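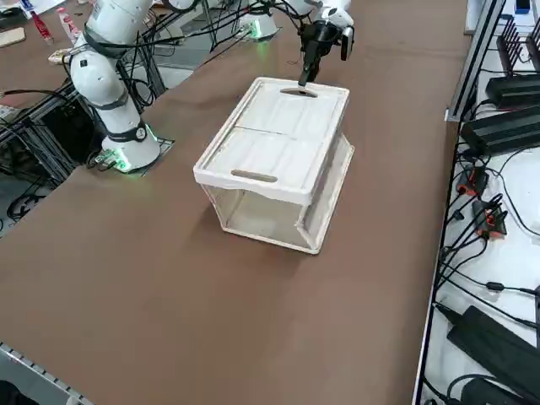

Handout 5: Storing household linen and paper

Module: Care of Everyday Collections
Tutor: Omolara Ekwueme

Read before Sunday's session. Bring your own list of what you keep at home and where.

1. What does the damage

Most harm to stored textiles and paper comes from damp, light, insects and pressure. Damp is the worst of them because it brings on the others. Mould needs moisture in the air or in the material itself, and silverfish and booklice do well in the same conditions. A loft that swings between hot and cold is a poor place for anything made of cotton, linen or paper. So is the floor of a garage. An inside cupboard on a middle floor, away from pipes, is usually the best an ordinary house can offer.

2. Choosing a container

Rigid plastic boxes with lids are cheap and keep dust and most insects out. Polypropylene and polyethylene are the plastics to look for. PVC should be avoided, as it gives off acid as it ages. The recycling mark on the base will normally tell you which you have.

A lid with handle slots lets some air through. A gasket lid does not, and whatever moisture goes in with the contents stays in. Cardboard breathes but must be acid-free, and it will not survive a leak. In the Premness case study, 56 boxes were kept on a cellar floor and the cardboard ones at the bottom failed first. The plastic ones held, but several had been packed with damp sheets and the mould was already inside.

3. Before packing

Wash linen without starch or softener. Starch feeds silverfish. Dry it fully, then leave it a further day indoors before folding. Do not iron sharp creases into anything that will be kept for years — the fibres break along the fold.

Paper should have clips, pins and rubber bands taken off. Newspaper cuttings go in their own folder, apart from letters, as the acid moves across.

Wipe out every container, new or old, with a cloth barely wetted with plain water, and let it stand open overnight.
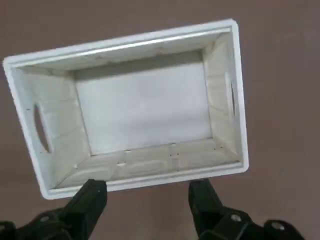

Pichit Suwannarat asked at last year's session whether vinegar would do instead of water. It will clean the plastic, but the vapour lingers, and it should be kept away from paper and metal fastenings. Plain water is enough for dust.

4. Packing and checking

Heaviest items at the bottom. Roll large cloths round a tube covered in acid-free tissue if there is room. Otherwise pad the folds, and refold along different lines once a year. Leave a little space under the lid.

Label the end as well as the top. Pencil on card lasts longer than felt pen.

Open everything in May and look for frass, webbing, spots and smell.

Reading: Trnka, Cupboards and Chests, chapter 2; Andden notes, section on pests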